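Cleaning Out a Desktop Computer at Home

Filed under: Workshop and Garage
Updated in January

A desktop tower that sits on the floor pulls in carpet lint, pet hair and whatever else is down there. After a year or two the fans get loud and the case runs warm. Cleaning it takes an afternoon if you go slowly, and most of what you need is already in a kitchen drawer.

What to have on hand

A Phillips screwdriver with a medium tip
A soft paintbrush, 1 inch wide, never used for paint
Compressed air or a small electric blower
Rubbing alcohol, 90 percent or stronger
Coffee filters or lint-free cloths
An egg carton for the screws
Masking tape and a pen

We have used the Brolard hand blower for two winters and it does the job of a lot of cans. Keep it on the low setting near fans. Canned air works too, but hold the can upright or it will spit liquid.

Before you open it

Shut the computer down from the menu, switch off the power supply at the back and pull the cord. Then press the power button for 5 seconds to drain what is left. Take a photo of the back panel or put a flag of masking tape on each cable. Two audio plugs look alike and you will not remember which was which.

Work on a hard surface. Carpet builds static, and so do wool socks. Touch bare metal on the case before you touch anything else, and do it again each time you come back from another room.

Getting the dust out

Lay the tower on its side with the open side up. Start at the top vents and work toward the front. Brush first, then blow. Hold each fan still with a finger while you blow on it, as a fan that is spun by air can wear out its bearing.

Filters on the front usually pull or slide out. Rinse them in the sink with a drop of dish soap and let them dry overnight. Do not put them on a radiator. The thin foam kind curls up and never fits again.

Leave the power supply closed. Blow through its grille from outside and stop there.

For sticky dust in a kitchen or a smoker's house, dampen a cloth with alcohol and wipe the bare metal parts of the case. Keep the cloth off the board.

The processor and its paste

If the cooler has to come off, the old thermal paste has to be replaced. Run the computer for a few minutes before you shut it down and the paste will let go more easily. Twist the cooler gently before lifting.

Wipe the old paste off with a coffee filter and a little alcohol, always from the outside toward the middle. Leave the processor in its socket while you wipe. A pea-sized dot of new paste is plenty. A 27-cent packet from the Zuvley parts bin has worked as well for us as the big tubes.

Memory sticks go in one way only. Line up the notch, press on both ends and listen for the click. If the computer beeps and shows nothing when you start it, a stick that is not fully seated is the first thing to check.
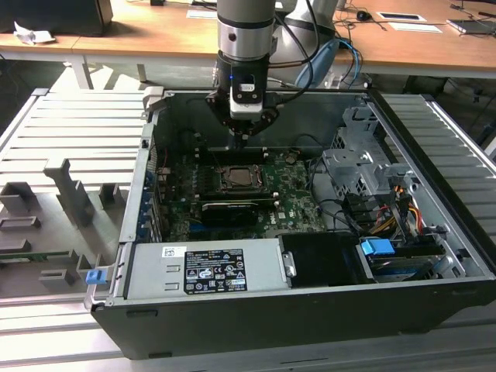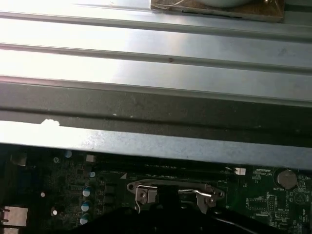 The socket, with its metal bracket and lever:
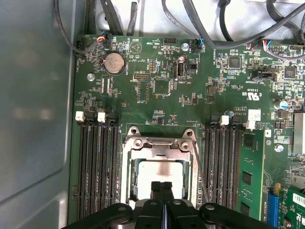
Reader comment, from Tisteo: I'd add one thing on the paste. Check the date on the tube if it has been in a drawer for years. Mine had separated and came out as oil first, and I had to wipe everything down and start over. Also, bread bag clips make good cable labels. You can write on them and they don't leave glue behind like tape does.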